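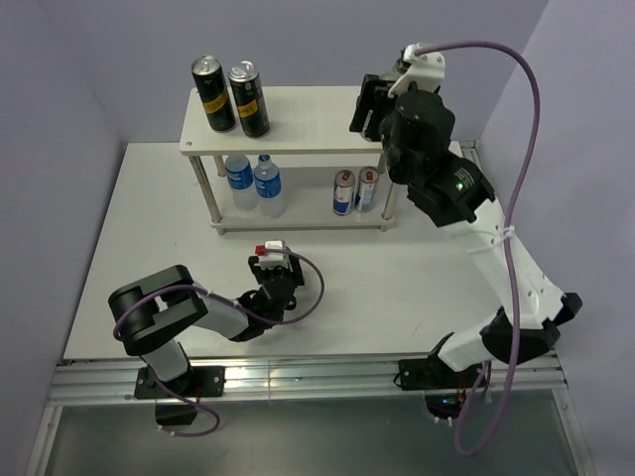

We're looking for people to come and drive our robots for an afternoon, and no, you don't need to know anything about them first!

I run the shared-control study at the Clatcombe lab. For the past year I've been working on a method we call Natach, a way of teaching two-armed robots to tidy and restock shelves by learning from lots of different people instead of one very practised one. Our early result surprised me. We trained one version on 112 runs by a single expert (me, as it happens) and another on 112 runs shared out among 9 beginners, and the beginners' version coped far better when we moved the drinks to places it hadn't met in training. My runs were quicker and smoother, and the robot learned to be quick and smooth in exactly one situation. Humbling stuff.

Nine people is a small group though, and they were mostly friends of the lab who play a lot of video games. So I'd like to repeat the whole thing with a wider mix - all ages over 18, left-handers, people who hate gadgets, people who stack shelves for a living (please, please get in touch if that's you).

A session lasts up to 12 minutes at a time on the controls, with breaks, and takes an afternoon in all. You sit at the Trunetti desk, hold a handle in each hand, and the arms copy you. 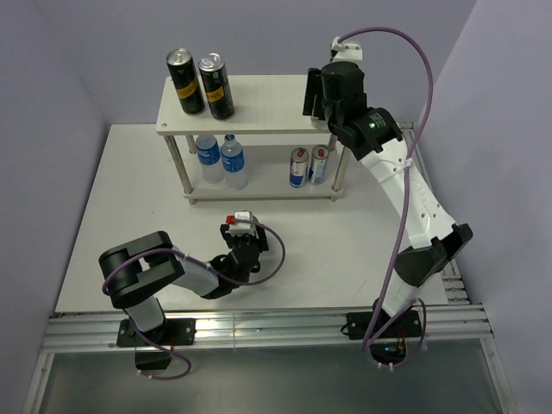
The job itself is cans and bottles on a little two-tier shelf. The top level is easier to reach and the lower one is fiddly, as you have to bring the gripper in under the board without knocking anything. Some people use one arm for nearly everything and leave the other parked, others swap hands all the time. Both are fine by me - I want your habits, so I won't be coaching you beyond the first practice go. Drop things if you must. We did, plenty.

Afterwards there's a short chat about what felt awkward, and I'll show you the robot trying the task on its own using the Uçar planner, which is the older method we compare against.

You'll get a shopping voucher, your bus fare back and a decent cup of tea. Sessions run from 1 pm through February and March. You can stop whenever you like and ask for your runs to be deleted.

To sign up, fill in the form at the bottom of the Clatcombe lab page and tell me which hand you write with.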